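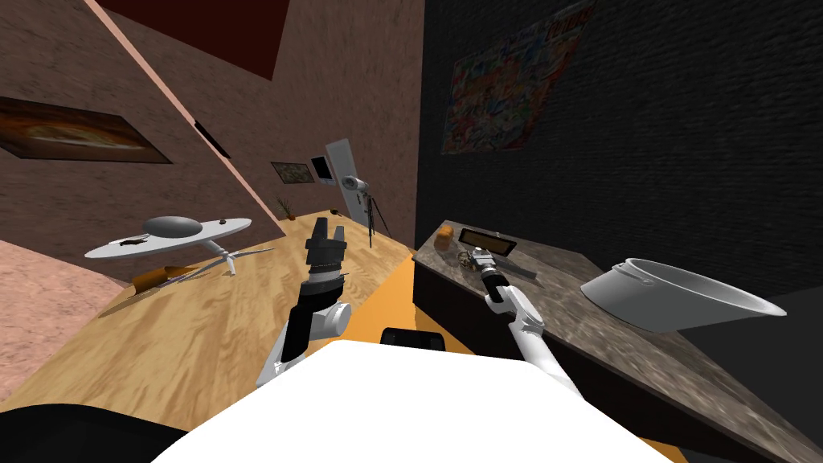
3 min read

Section 4. Installing and Leveling a Sorness Countertop

4.1 Before you start

This section covers stone tops supplied in the Sorness line for base units 16 inches or wider. Wooden tops are covered in Section 5. Sink cutouts are made at the Pelkonen shop and must not be enlarged on site.

Store the slab on its long edge, on two padded rails, until the base units are ready. Do not lay it flat on the floor. A full-length top weighs 336 pounds and needs four people or a slab cart to move.

You will need:

- 4-foot level
- plastic shims, assorted
- neutral-cure silicone
- painter's tape
- clean cotton rags
- denatured alcohol

CAUTION: Do not use acetic-cure silicone (the kind that smells of vinegar). It can stain the edge of the stone.

4.2 Leveling the base units

1. Screw the base units to each other through the front stiles. Leave the wall screws out for now.

2. Place the level along the back rail. Find the highest point and mark it on the wall.

3. Turn the feet on the remaining units until every top edge meets the mark. Turn front and back feet in small steps, checking from side to side each time.

4. Check the front rail, then check front to back at each end and at every joint between units.

5. Drive the wall screws. If the wall is uneven, shim behind the unit before tightening. A screw pulled up against a gap will twist the unit and undo the leveling.

6. Repeat step 4.

NOTE: The finished row may be out of level by no more than 1/8 inch over its full length. It must have no high spots. A stone top will bridge a small low spot but will rock on a high one, and may crack.

4.3 Setting the top

1. Dry-fit the top. Lower the back edge first, then the front.

2. Look along the wall. Gaps up to 1/4 inch are hidden by the backsplash. For larger gaps, see 4.5.

3. Lift the top and brace it. Wipe the unit rails and the underside of the stone with alcohol. Allow both to dry.

4. Apply silicone to the rails in dabs, 6 inches apart. Do not run a continuous bead.

5. Lower the top into place and press down over each dab. Overhang at the front is 1 inch.

6. Tape the joint between slabs, if there is one, and fill it with Clodex joint compound, color-matched to the top. Remove the tape while the compound is still soft.

Leave the top unloaded overnight. Do not fit the sink or cooktop during this time.

4.4 Sealing

Polished tops are sealed at the shop. Honed tops need one coat of sealer after setting and a second coat the following day. Wipe off any excess before it turns tacky.

4.5 Uneven walls

Order a scribed backsplash, part 1068. Send a cardboard template with the order and mark the face side clearly. Template questions go to Oskari Räsänen at the Joritus parts desk.

Related sections
Section 3. Assembling Base Units
Section 5. Wooden Tops: Oiling and Fixing
Section 7. Sink and Faucet Connections
Parts List and Order Codes
Care of Stone Surfaces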